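Geltwood Kitchen Sim Pack - for robotics clubs and classes

I coach an after-school robotics club, and for most of last year we had one working arm and far too many kids waiting for a turn with it. Geltwood is what I put together so the rest of them could get on with something. It's a simulated kitchen with a robot arm in it, it runs on ordinary school computers, and other coaches kept asking for a copy, so now it has its own page in the Drullanen store!

The kitchen has a marble counter, wood cabinets, a toaster, a coffee machine, and a handful of small things to move from one place to another. Your students write the code that does the moving. Most of mine start with donuts, because of course they do.

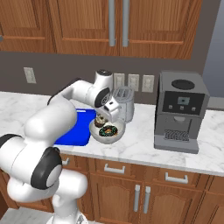

The donut task is the first one in the student workbook and I'd really encourage you not to skip it, even if your group has coded before. Getting a gripper to come down over a bowl without smacking the rim takes more thought than kids expect (mine went through a whole bag of pretzels arguing about approach angles). There are 11 tasks in all, and they get harder in a pretty uneven way - task four is a bear, task five is a nice rest.

What you get with the pack:

The kitchen scene and the arm, ready to load
The student workbook, 11 tasks, printable
Coach notes with a worked solution for every task
A scoring script for running your own contest
Blank scene files so students can set out the counter their own way

It runs in the Gezer simulator, version 3 or later. You don't need a fancy graphics card. Our club machines are old library computers and they cope fine if you turn the shadows down, which you'll find under View in the main menu. Kids can write their code in Python or use the block editor, and you can mix the two in one team. I usually pair a block kid with a Python kid and let them fight it out.

Each computer can save and replay runs, too. That has been the big surprise for me. We put a replay up on the projector at the end of the session and everyone gets to shout about where it went wrong. Our club has saved 2,351 runs so far, and a good many of them end with something on the floor.
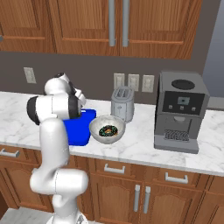 One coach wrote in to say her team had spent two whole meetings on the bowl task and she was starting to wonder if the scoring was too strict. She'd like a practice setting where a bumped rim costs nothing, at least for the younger ones. Fair point, and it's in there now! Open the scoring script, set practice to on, and bumps get logged but no points come off. Turn it back before contest day or you'll have some very happy scores.

The second half of the workbook moves on to placing things. Students work with the blue tray, a small jar, and a set of target spots, and they have to plan the reach so the arm doesn't crowd the rest of the counter. You can switch the view to different sides of the kitchen, and I'd make them do it - code that looks perfect from the left can look pretty silly from the other end. 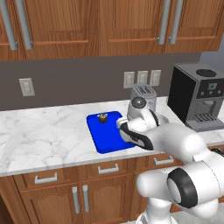
Image: Geltwood kitchen, rendered in Gezer. Courtesy of Drullanen.

If you're heading for the Golletti Challenge in May, the workbook tasks follow the same general shape as the simulation round, and the last three are timed. We practice those with the clock up on the wall and the door shut. Top score on the full set is 900 points. My best team is still short of it and very annoyed.

Licensing is simple. One pack covers one club or one classroom, on as many computers as you have in the room, and students can load it at home while they're enrolled. If you teach several sections you still only need the one.

Updates are free and show up on your Drullanen downloads page. The next one adds a harder version of the jar task and fixes the typo on the workbook cover (thank you to everybody who wrote in, I've seen it, I promise).

Questions go through the contact form. I answer most of them after 8 p.m., once my own kids are in bed.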